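The Mahuika V2 is a bench-top data logger for vaccine refrigerators and pharmacy cold rooms. It records storage temperature at fixed intervals, keeps the readings in internal memory, and exports them in a plain text format that health departments can read without special software.

## Intended use

The V2 is meant for clinics, school health offices and county immunization programs that must keep a continuous storage record. It is a monitoring device. It does not control the refrigerator and should not be wired to the compressor circuit. 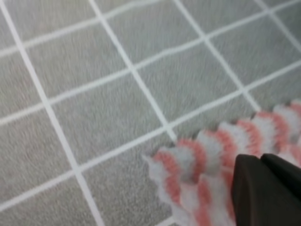
Two probe ports are provided. Port A takes the buffered probe supplied with the unit. Port B accepts a second probe of the same type, sold separately, for sites that keep a freezer next to the refrigerator. Each port has its own alarm limits and its own log.

## Specifications

| Item | Value |
|---|---|
| Part number | 3560 |
| Stored readings per port | 3000 |
| Probe cable length | 78 inches |
| Logging interval | 1 to 60 minutes, user set |
| Display units | °F or °C |
| Backup power | Two AA cells |
| Export format | CSV, over USB |

When memory is full, the oldest reading is overwritten first. Sites that need a longer record should export weekly or use a longer interval.

## Placement

Put the probe in the middle of the center shelf, away from the walls and the fan outlet. Route the cable on the hinge side of the door and check that the gasket closes flat over it. The display unit stays outside, at eye level where possible. Do not set it on the floor. 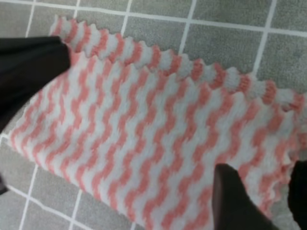 *Pink and white zigzag cloth on gray floor tile.*

## Alarm behavior

An alarm sounds when a reading falls outside the set limits on two consecutive intervals. Pressing MUTE silences the buzzer for 27 minutes; the excursion remains in the log with its start time, end time and peak value. Log entries cannot be edited or deleted from the front panel.

## Calibration

Each probe ships with a calibration certificate from Cakdale. Recalibration is handled by the same lab. Send the probe only and keep the display unit on site. Serial numbers on the probe and certificate must match, or the record may be rejected at inspection.

## Firmware

Version 2.4 corrects a fault in which the clock did not advance for daylight saving time. Units shipped before February should be updated. Release notes are maintained by Esben Kárason.

## Ordering

Sold through Destdale and Britivia. The box contains the display unit, one buffered probe, a wall bracket, a USB cable and a printed manual. Batteries are not included.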